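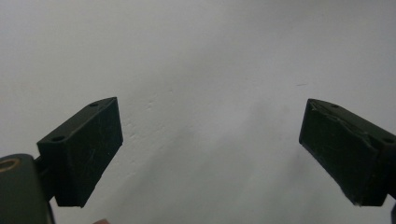 Does the color of an office wall change how well people concentrate?
The studies reviewed in this section do not show that it does, and most of them could not have shown it.

4. Wall color and attention

Claims about wall color reach office managers mostly through paint suppliers and fit-out firms. The usual version says that blue steadies attention, green rests the eyes, and plain off-white (Figure 4) leaves people bored and prone to mistakes. We traced this version back through the sources it cites and found very little under it. Several guides cite each other. Two cite a brochure that gives no method at all.

The study quoted most often is the Ploserbridge trial. It placed 30 clerks in a repainted room for one afternoon and compared their proofreading scores with scores from the week before. The texts were different in the two sessions, and the clerks knew why the room had been painted. Scores went up. They might well have gone up in a room of any color, given a second try at the same kind of task and a visitor taking notes at the door. The report contains no control group, and the authors do not discuss the lack of one.

The Clivow survey is larger, with 2,000 returned forms, and its size has given it more weight than it can bear. Respondents were asked to name the color of their office walls and then to rate their own focus on a scale of 1 to 100. People in colored rooms gave higher ratings. The same people also had newer buildings, bigger windows and fewer desks per room, according to the survey's own appendix. None of this was adjusted for in the published analysis. When we split the forms by age of building, the gap between colored and off-white rooms shrank to roughly 4 points, well inside the spread of answers from any single office. A self-rating of focus is in any case a weak stand-in for focus. A person who likes a room may say that work goes well there.

Akbulut is the one project that moved people between rooms in random order. It found no difference in error rate and a small difference in stated preference. We give it more trust than the others, with the reservation that each session was short. A color effect that takes months to build up would not appear in it. We know of no good reason to expect such an effect, though the data cannot rule it out.

There is also a problem of naming. "Off-white" covers a wide range of paints, and the sources seldom give a paint code or a light reading. Figure 4 shows a plain wall that most readers would put under that name, but two walls called off-white may differ from each other more than one of them differs from a pale gray. The Vasasano guidelines treat them all as one group and then advise against the group. We could not find a measurement behind that advice, and a request for the underlying data had gone unanswered when this section was written.

Offices may have fair reasons to repaint, including dirt, damage and taste. Section 5 takes up lighting, where the measurements are better and the claims are somewhat more modest.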